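How a Circuit Breaker Works

November
By Ngaio Quinlan

A house uses electricity in almost every room. The lights need it, and so do the refrigerator, the television and the charger for a tablet. All of that electricity comes into the house through one thick cable and is then divided up inside a metal box called the panel. The panel is often in a garage, a basement or a hallway closet. Behind its door are rows of small black switches. Each switch is a circuit breaker.

This page explains what a circuit breaker does and what is inside it. You will need to know three words first.

Current is the flow of electricity through a wire. It is measured in amperes, or amps for short. A bigger number of amps means that more electricity is passing through the wire each second.

Voltage is the push that makes the current flow. It is measured in volts. In the United States, most wall outlets supply 120 volts.

A circuit is a complete loop. Current leaves the panel on one wire, goes through a lamp or a toaster, and comes back to the panel on another wire. If the loop is open at any point, the current stops. A light switch works by opening and closing the loop.

Why wires get warm

A wire lets current through, but it also resists it a little. The resistance turns a small part of the electricity into heat. With a small current the heat is too slight to notice. With a large current it is considerable. Doubling the current makes four times as much heat in the same wire, and tripling it makes nine times as much.

The metal part of a house wire is usually copper. Around the copper is a layer of plastic called insulation, which keeps the current inside. Insulation can stand a certain temperature. Above that it softens, cracks or burns. House wires run inside the walls, next to wood, where a person cannot see or smell the trouble when it begins.

Thick wire can carry more current than thin wire before it becomes too hot. Electricians choose the breaker to match the wire. A 15-amp breaker protects a thinner wire and a 20-amp breaker protects a thicker one. A person who swaps the small breaker for a larger one, without changing the wire, has removed the protection.

Two kinds of trouble

The first kind is called an overload. It happens when too many things are running on one circuit. Suppose a space heater uses 12 amps and a hair dryer uses 13 amps. Together they use 25 amps. If both are plugged into a circuit with a 15-amp breaker, the wire is being asked to carry 10 amps too many.

The second kind is called a short circuit. It happens when the two wires of a circuit touch each other directly, for instance where a cord has been crushed behind a bed. The current no longer has to go through a lamp or a toaster. It takes the short path, and it can rise to hundreds of amps in a fraction of a second.
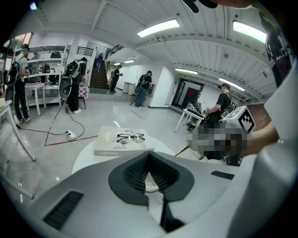 Jostwood Electric — Schools and Safety Team

A breaker has to deal with both kinds, and the usual household breaker has a separate part for each one.

The slow part

Inside the breaker is a strip made of two metals joined flat against each other. Both metals grow slightly longer when they are heated, but one grows more than the other. The strip therefore bends. The current for the whole circuit passes through the breaker and warms this strip. During an overload it bends far enough to release a catch, and a spring pulls the contacts apart. The loop is now open. Electricians say that the breaker has tripped.

This takes time. A small overload may take several minutes to trip the breaker, and a larger one takes seconds. The delay is useful. A refrigerator motor draws extra current for a moment when it starts, and the breaker should not trip every time that happens.

The fast part

A short circuit cannot be left for several minutes. For this the breaker has an electromagnet, a piece of iron that becomes a magnet when current flows around it. Ordinary current makes only a weak magnet. The very large current of a short circuit makes a strong one, which pulls on the catch at once.

When the contacts separate, a spark called an arc jumps across the gap. An arc is hot enough to damage metal. Many breakers contain a stack of thin metal plates that split the arc into smaller pieces and cool it until it goes out.

What the handle shows

A breaker handle can be in the ON position or the OFF position. On many breakers a tripped handle rests between the two. To reset it, an adult first pushes the handle fully to OFF and then moves it to ON. Before doing this, the adult should unplug some of the things on that circuit. If the breaker trips again right away, it should be left off and an electrician should be called.

Children should not open the panel or touch the handles. If the power goes out in one room, tell an adult which things were turned on at the time.

Something to do on paper

With an adult, walk through one room and write down everything that is plugged in. Many appliances have a label that gives a number of watts. Divide the watts by 120 to find the amps. A 1,200-watt toaster uses 10 amps. A 60-watt lamp uses half an amp. Add up the amps for the things that might be on together, and compare the total with 15. Leave everything plugged in where it is and do not move any furniture to find a label.

Words used on this page

Amp: the unit of current.
Arc: a hot spark across a gap.
Insulation: the covering that keeps current inside a wire.
Overload: more current than a wire is meant to carry.
Trip: to open the circuit automatically.

Checked by Gerrit Verstraete, master electrician.

Contact the office | Copyright Jostwood Electric | Back to top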